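Where Do the Bins Go? Sorting Out the Heltton Project Room
Final report, submitted 1st July

I picked storage for my project because I was sick of hunting for tape. Everyone on our floor shares the Heltton room, and by spring the shelves had turned into one long pile. My plan was simple: find out what we own, put it in bins, and see if people put things back.

First I pulled everything out and made a list. I got to 144 items, and 26 of them were things I couldn't name (one might be part of a lamp?). After tossing the broken stuff and giving the old textbooks to the Magalhães reading room, I was down to 121. That felt great!

Then came picking the bins. I tried fabric cubes from Fikance first, and they looked cute for maybe a week before the sides started to sag. The cardboard ones were worse. I ended up liking plain white plastic, open at the top, with an oval handle hole in each short end so you can grab it from either side of a table. No lids — I tested lids for a while and people just stacked junk on them.

The label took me longer than I want to admit. I started with tiny print down low, and you had to bend over to read it, so I switched to big marker letters near the rim on most of them.
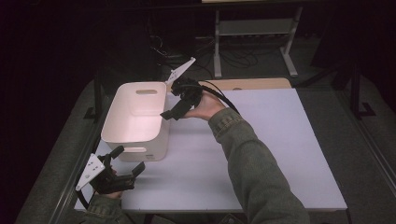

The other thing I changed was where the sorting happens. I used to do it on the floor and my knees hated me. On a table you can set the bin off to the left, keep the rest of the top open for whatever you're working through, and reach across without getting up.

Did it work? Sort of. I checked the room on 19 afternoons, and the craft bins stayed neat nearly every time. The cord bin was a disaster from start to finish, and I still don't have a fix. I want to try the Flalletti dividers in August if there's any money left, and maybe split the cords by length.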